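Search this site
Enter keywords
Go

Where the Water Goes: Rain Barrels and Garden Water Use on Two Streets in Lirnen

Student project report
Ekene Uzor
Submitted 2nd December

Background

My project started with a water bill. My family rents a house on Gallardo Street, and last August our bill was almost double what it had been in the spring. My mother blamed the tomatoes. She was mostly right. I wanted to find out how much water people on our street put on their gardens in a dry month, and whether the rain barrels that a lot of houses have make any difference to that.

Lirnen is a dry town in summer and a wet one the rest of the year. The older part of town, where Gallardo Street is, has small lots with the downspouts on the back corners of the houses. The newer part, which people call Nurkine after the farm that used to be there, has bigger lots, sprinkler systems and more lawn. I picked one street in each so I could compare them. The Nurkine street is Widis Lane.

My question was: do households with a rain barrel use less tap water on their gardens in a dry month than households without one?

I expected the answer to be yes. I also expected the difference to be bigger on Gallardo Street, where the gardens are small enough for a barrel to matter.

What I did

I put a letter through every door on both streets at the end of July. The letter explained the project and asked people to keep a simple log through August. They had to write down the meter reading on the first and last day of the month, how many people lived in the house, and how long they ran a hose or sprinkler each time. Households with a barrel also had to note when they drew from it and with what size of can or bucket.

Between the two streets, 39 households agreed to take part. Of those, 17 had at least one rain barrel. I had hoped for more on Widis Lane, but some of the houses there were empty for the summer and a few people told me they would rather not share their meter readings.

To work out garden use from the hose logs, I needed to know how fast each outside tap ran. I went around with a five-gallon bucket and a stopwatch and timed how long the bucket took to fill. Most people let me do this on the same visit when I dropped off the log sheet. Where I could not get in to test the tap, I used the average for that street. This is a weak point and I come back to it later.

I entered everything into a spreadsheet at the school. Uchenna Garba, who teaches environmental science, checked my formulas and found one where I had converted gallons to liters twice. I fixed that before doing any of the comparisons.

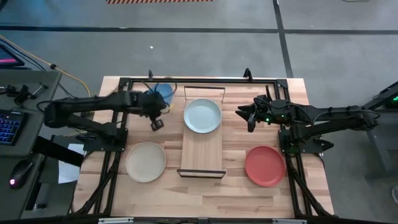
The logs came back in very different states. Some were neat and complete, with every watering down to the minute. Others had entries like "evening, a while" or had clearly been filled in all at once at the end of the month with the same pen. I decided on a rule before looking at the totals: if more than a week of entries was missing or had no times, I left the household's hose log out and used only its meter readings. I did not want to be choosing which logs to keep after I already knew what they said.

For the barrels, I asked each owner for the capacity and whether it had been full on the first of August. Most were. There was very little rain that month, so a barrel that started full was used up and mostly stayed that way until September. I had not thought about this properly when I planned the project. A barrel is at its least useful in exactly the month I chose to study.

Results

Households with a barrel used an average of 128 gallons of tap water a week on their gardens. Households without one used an average of 183 gallons a week. On the face of it this is a large difference and it agrees with what I expected.

The trouble is that the two groups were not alike. Most of the barrels were on Gallardo Street, where the gardens are small. Most of the households without barrels were on Widis Lane, where the lots are bigger and the lawns are on timers. When I compared only Gallardo Street houses with each other, the ones with barrels still used less tap water, but the gap shrank a lot. On Widis Lane there were so few barrels that I do not think the comparison means anything, and I have left it out of my conclusions.

The barrels themselves cannot explain even the smaller gap. A common barrel holds 55 gallons. If it is full on the first of the month and never refills, it saves 55 gallons across the whole month, which is less than 13 gallons a week. The gap on Gallardo Street was bigger than that. So something else was going on in those households.

What the barrel owners did differently

Because of this I went back to the logs and looked at how people watered as well as how much. Barrel owners were more likely to water by hand with a can, and they kept doing it from the tap after the barrel ran dry. They watered in the early morning or the evening more often. Several of them wrote the names of plants next to their entries, so I could tell that they were watering the beans and skipping the shrubs.

The non-owners on Gallardo Street mostly used a hose with a spray head. A few used a sprinkler. The longest single entry in the whole study was a sprinkler that was left on overnight. The owner wrote "forgot" next to it and underlined it.

I also talked with some of the owners when I collected the sheets. One man told me he never thought about how much water he used until he had to carry it. With a two-gallon can he makes several trips to do one bed, and he said he stops when the bed looks wet enough. With the hose he used to stand there until he was bored. A woman a few doors down said she bought her barrel after she had already pulled up her front lawn, so in her case the barrel came last and most of the savings came from having no lawn.

Her story is a problem for anyone who wants to say that barrels save water. People who buy one may already be the kind of people who are careful with it. My study cannot separate the two. To do that I would need readings from the same households before and after they got a barrel, ideally over more than one summer.

Problems with the method

The meter readings cover the whole house. I tried to take out indoor use by subtracting an amount per person based on each household's winter bill, but only some people could find a winter bill. For the rest I used the average of the ones I had.

The tap flow test was done once. Pressure on Gallardo Street drops in the evening when everyone gets home, and I did most of my tests in the afternoon. This means I probably overestimated how much water people used in the evening. It affects both groups, but it affects the evening waterers more — and those were more often barrel owners.

People knew they were being studied. Two households told me they watered less than usual because they were writing it down. I suspect there were others who did not say so.

The sample is small and the people in it volunteered. Someone who is embarrassed by their water bill is less likely to sign up.

What I think it shows

Barrel owners on Gallardo Street used less tap water on their gardens in August than their neighbors without barrels. Only a small part of this can be water from the barrels. The larger part seems to come from watering by hand, watering at better times of day and choosing which plants to water. I cannot say whether having a barrel leads people to do these things or whether people who do these things are the ones who get a barrel.

If I did it again I would run the logs from May to September. The spring months are when a barrel fills and empties over and over, and that is where I would expect to see real savings from the stored water. I would also buy a cheap flow meter that screws onto the tap, so nobody has to write down minutes.

At home we now water with a can, except for the tomatoes in the back, which still get the hose. We have not bought a barrel. The landlord has to agree to having the downspout cut and he has not answered yet.

Thank you to everyone on both streets who filled in a sheet, including the ones I could not use.

Comments (4)

gallardo_no_lawn
I was one of the log sheets. Good to see the results written up. For what it's worth my barrel was only half full on August 1 and I think I told you it was full. Sorry about that.

Terracotta
You don't need to cut the downspout all the way through. There are diverter kits that go in with a hole saw and you can patch it when you move out. Might be worth showing your landlord.

PJ
Did you count people who save water from the shower or the kitchen? We keep a bucket in ours and it all goes on the roses. It would make us look like low users with no barrel.

widis resident
The lawns on our street are on timers because the builder put them in that way. Half of us don't know how to change the settings. I finally found the manual for mine and it was set to water every day, twice.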